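Write amplification (storage)

Write amplification is an effect in flash memory and some other storage media in which the amount of data physically written to the medium is larger than the amount the host computer asked to have written. It is normally given as a ratio, called the write amplification factor or WAF. A drive that writes 3 GB to its flash cells for every 1 GB received from the host has a factor of 3. The effect shortens the working life of a drive and lowers its sustained write speed.

Contents
1 Cause
2 Calculation
3 Contributing factors
4 Reduction
5 Measurement
6 See also

Cause

Flash memory is written in units called pages and erased in larger units called blocks. A page which already holds data cannot be written again until the whole block containing it has been erased. When a file is changed, the controller writes the new version to a fresh page elsewhere, marks the old page as stale and updates its mapping table.

Stale pages build up over time. To recover the space, the controller selects a block, copies any pages still in use to another block, and erases the first. This process is known as garbage collection. The copied pages were not sent by the host a second time, but they use up program cycles in the same way as new data. Most write amplification in general use comes from this copying.

Calculation

The factor is found by dividing the data written to the flash by the data written by the host over the same period:

WAF = data written to flash / data written by host

Without compression the factor cannot fall below 1 over a long period. Controllers that compress or deduplicate data before storing it can reach values under 1, although only when the data is suitable. Video, encrypted volumes and archive files gain little.

As a worked case, a drive that has received 30 TB from the host and programmed 87 TB of flash has a factor of 2.9. If the cells are rated for a fixed number of erase cycles, halving the factor doubles the host data that can be written before the rating is reached.
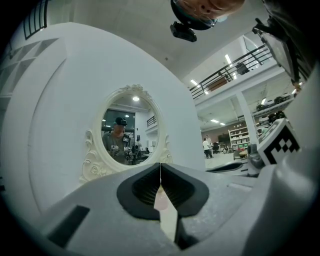 Contributing factors

Free space has the largest influence in most cases. On a nearly full drive, each block chosen for garbage collection contains a high share of valid pages, so more copying is needed for every page recovered. The relation is not linear, and the factor rises steeply as the last of the free space is used.

The pattern of writes also matters. Long sequential writes tend to fill whole blocks with data that later becomes stale together, and such blocks can be erased with little or no copying. Small random writes scatter stale pages across many blocks.

Wear levelling adds a further amount. Static wear levelling moves data that seldom changes out of lightly worn blocks so that those blocks can share the load. The movement is useful for the life of the drive but counts as extra writing. Updates to the mapping table and other internal records also count — on drives with little working memory this part can be considerable.

Reduction

Over-provisioning sets aside part of the flash for the controller alone. The host cannot address this area, and it guarantees a minimum amount of spare space. Users can extend it by leaving part of a new or fully erased drive unpartitioned.

The TRIM command lets the operating system tell the drive which logical blocks no longer hold wanted data. The controller can then leave the matching pages behind during garbage collection. TRIM has no benefit where it is blocked by an older disk array or a USB bridge that does not pass it on.

Some controllers separate data by how often it changes. The method used in the Lutness file server, described by Anneli Kauppinen and Colin Staniforth, assigns each write to one of several open blocks according to the age of the previous version. Zoned storage goes further and requires the host to write each zone in order, which moves much of the work of garbage collection to the host software.

Measurement

Many drives report host writes and flash writes as separate SMART attributes. The units differ between makers and must be converted before the two are compared. Readings taken shortly after a drive is first used are usually too low, as garbage collection has yet to start. Test procedures therefore fill the drive before recording begins.

See also

Flash translation layer
Garbage collection
Over-provisioning
Wear levelling
Zoned storage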